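Gripper comparison, instruments cell - March, entry 11

Carrying on from the last entry. The Musomex fingers are back on both arms and the Ruddock soft pads are in the drawer. The pads held forceps well enough but let thin shanks roll, and I could not get a repeatable grasp on scissors with them at any closing force I was happy to use.

Settings for this run: closing current limit 500 mA, finger speed unchanged from the pad trials, wrist cameras on fixed exposure. Scissors closed at the start of every attempt. Grasp is scored from the wrist view only, so the tips have to stay visible between the fingers. 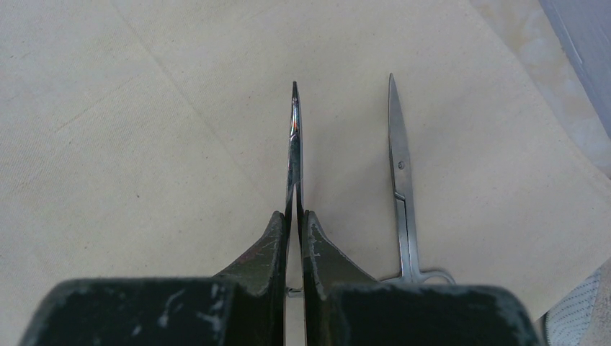
Nerys Gwilliam

Points-up is the awkward case. The wrist camera gets a good look at the blades, but the finger loops are hidden under the fingers and the pose estimate has to guess at them. Polished steel makes it worse. Highlights move along the blade as the wrist turns and the Trolia tracker reads them as an edge.

Tally for single-arm picks of scissors: 32 attempts, 28 held through the lift and the quarter turn. Three of the failures were slips at the pivot screw, where the fingers close on the raised part and ride off it. The other was a planning fault and says nothing about the grippers. I have left it in the count.

The finger coating is scuffed, mostly on the flat tops of the bases. I can't see any effect on grip, as the contact faces are further up. Will measure the tip gap again before the next set - last reading was fine.

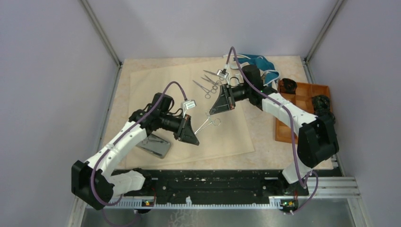
Two-arm work is slower than I would like. Both arms want the middle of the table, and the Sedberg controller handles that by stopping one until the other has cleared. Safe, but it adds a wait to every handover. Widening the allowed overlap is possible in the config. I would sooner try a different order of picks first, with forceps always going to the left arm and scissors to the right.

Cable slack needs checking at full reach on both sides.

To do: repeat the pivot slips with the grasp point moved towards the loops. Same current limit, same speed. Then try diffuse light for the tracker.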